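Search this forum Go

Drurkon loan to Altidar: does the recall clause matter?

touchline39
Drurkon goes to Altidar on loan, with an option to buy at the end. The parent club can recall him in January. Ten starts by then would settle his value.
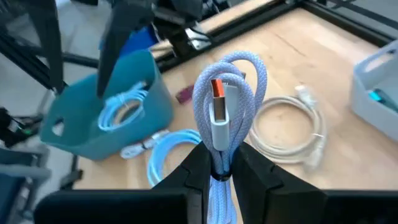
The wage split also matters. If Altidar pay the lot, they will expect to play him.

HHajdu
Disagree. Recall clauses are rarely used. He played 780 minutes last season, mostly wide left, and Altidar already have Agarwal there.

touchline39
Agarwal is out of contract in June.

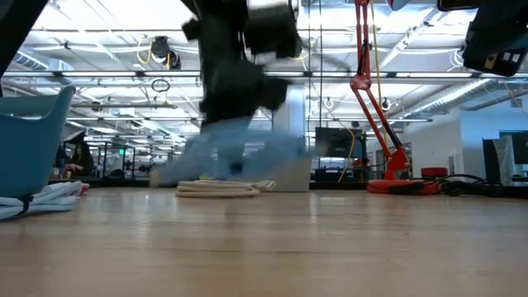

So the option covers a vacancy on the left, provided the fee is fixed now.

HHajdu
An option is not an obligation. Tristar let 2 of those lapse.

Comments

Abena Quartey: Does he count as homegrown? That affects the squad list.

lowblock: Yes, three seasons in the academy.

Contact | Copyright | Back to top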